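Tirnora to refurbish 4,000 retired office desktops at Skullamard site

Saturday, February 12, 2022

Tirnora, the computer reuse and repair business, has begun a programme to refurbish 4,000 retired desktop computers at its workshop in Skullamard. The machines come from office closures and routine replacement across the Tosport area and will be supplied to schools, libraries and training centres from March.

The first batch of 1,000 units has been received and logged. A further batch of 2,000 will follow once storage space at the site has been cleared, with the remaining 1,000 held at the Tosport depot until the end of the programme.

Each computer passes through 3 stages. In the first, the case is opened, dust is removed and the main parts are checked for damage. In the second, parts are removed, tested and either refitted or replaced. In the third, the complete unit is run under load, wiped of any remaining data and given a fresh system install.

Bench work is carried out with the case on its side and the cover removed. This gives direct access to the motherboard, the memory slots, the expansion slots and the drive cage without the need to strip the chassis. Cables for power and data are left attached at the drive end where their condition allows, which shortens reassembly and reduces wear on the connectors.

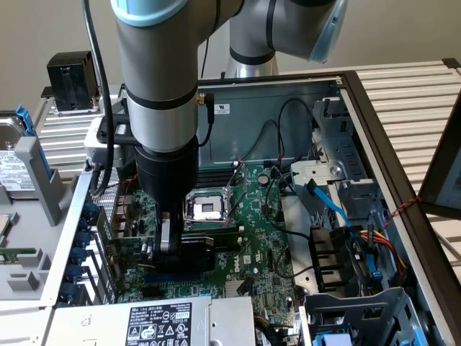

Graphics cards are handled as a separate item. Many of the desktops were bought for general office use and relied on the graphics built into the processor or board. Where a unit is meant for design or drawing courses, a tested card from Tirnora's own stock is fitted. The card must sit fully and squarely in its slot, and its bracket must line up with the opening in the rear panel before it is fixed in place. A card that is slightly raised at one end can pass a short power-on test and then fail when the computer is moved, so seating is checked again after the load test.

Processors are inspected with equal care. The socket is examined under magnification for bent contacts and traces of old thermal paste. Boards with damaged sockets are withdrawn from the programme and kept for parts. Sound boards receive a tested processor, new thermal paste and a cleaned heatsink. Fans that are noisy or slow to start are replaced.

Memory is tested in matched pairs. Hard drives are removed for data wiping, and those that show read errors are destroyed. Replacement solid-state drives are fitted in the existing bays with an adapter plate supplied by Koech, which also provides the packaging for finished units. The packaging is plain board throughout and can be returned to Skullamard for use on later deliveries.

A record is kept for every computer. It lists the parts removed, the parts fitted, the test results and the date of final inspection. A printed copy is packed with the unit, and a second copy is held at the workshop for the length of the warranty. Faults reported by users will be matched against this record so that any problem with a particular batch of parts can be traced.

Parts that cannot be used again are sorted into boards, cables, metal and plastic before they leave the site. Steel cases in poor condition are flattened on the premises. Working parts that are surplus to the programme will be kept as spares and will not be sold separately during the delivery period.

Applications for the March delivery are now open to schools, libraries and non-profit training centres in the Tosport area. Applicants should state the number of units required, the main type of use and whether a graphics card is needed. Keyboards, mice and screens are not included and must be requested on a separate form, available from the Tirnora workshop at Skullamard.

About Tirnora

Tirnora repairs and refurbishes desktop computers for education and community use. Its workshop is in Skullamard, with a storage depot in Tosport.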